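Broten Papers on Everyday Things
August
Jacqueline Poulain
Home Issues Authors Submit About
Search this site Go

4. What people do with a desk that has too few homes

4.1 The table

I should own up to a fondness for cheap plastic cups, as it has shaped this whole section. When I began visiting the Illow rooms I meant to write about drawers (there's still a drawer chapter in the Gonthorpe report, if anyone wants it), but the small things left out on top kept winning. Of the 1,874 objects in our diary entries, 607 were down as living "in a cup or pot", and hardly any of those cups had been bought for the job. Tumblers, mostly! They come in a picnic stack, they lose their lids and mates, and one by one they drift to the desk.

So I got rather absorbed in what a cup is standing on. Hwang's older essay treats the surface as a given, a flat thing where stuff lands, and I can't go along with that. A cloth changes how a table gets used. So does a board laid over the cloth, and so does anything with a flat lid, which people treat as a second, smaller table the minute they've run out of the first one.

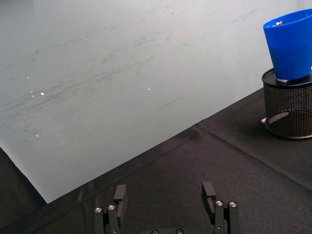 Figure 4a. Blue cup on the flat black lid of a mesh container, beside a scuffed pale board on black cloth.

I'm very taken with the board. Scuffs like those are what I look for first on any working surface, though I'd be wary of reading a history into them, and several diarists told me off for trying. The bit of white paper at the foot of the mesh is more my sort of thing. Scraps turned up in 135 entries, nearly always described as "by" something or "under" something, as if a scrap can't be anywhere on its own account. One diarist wrote to me on a Friday purely to say she had moved hers.

4.2 Cups as places

Batteries deserve their own paragraph. They were the most moaned-about object in the diaries by a long way, being too small for a shelf, too heavy for an envelope, and prone to rolling off when you open the window. Some 70 entries mention one, and the usual answer is to stand it up in something. I like this answer very much. A tumbler does it well if the battery is tall enough to show over the rim, and then you can find it again without tipping everything out.

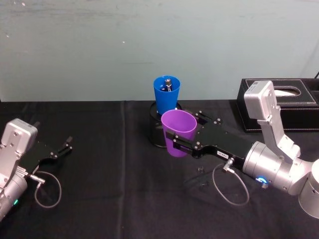
Figure 4b. Blue cup with a battery upright inside it; purple cup held in front.

Colour comes in here too. With two tumblers of one shape, say a blue and a purple, people very quickly start saying "the blue one" and stop saying what's in it. I do it at home with egg cups. In the diaries the colour name often outlasted the contents, so that "the blue one" could mean batteries in one entry and hair grips a few pages on, and I had to go back and ask, which made me no friends.

4.3 Stacking and nesting

Tapered cups will nest, and I'd expected far more nesting than we found.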